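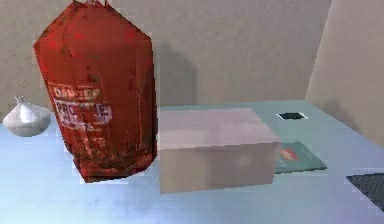 Review: Rolla Folding Work Table
Consumer Products Office, August 2021

The Rolla is sold by Drotlow for use in small kitchens and utility rooms. The office used one unit daily for 9 weeks. Assembly instructions are clear, and the legs lock firmly. The hinge on our unit began to squeak in the second week and required oil.
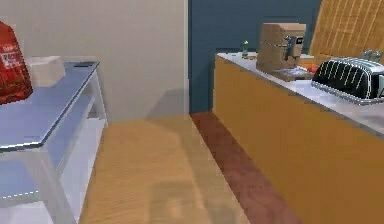
Storage is the main question for most households considering a table of this size. Dry goods bought in bulk take up a good deal of a work surface. A white table with a lower shelf allows a tall red bag to stand on top while other supplies are kept underneath. The Rolla has no shelf, and Drotlow does not offer one separately.

The office recommends the Rolla for occasional use only.

Reviewed by Kazuhiro Tamura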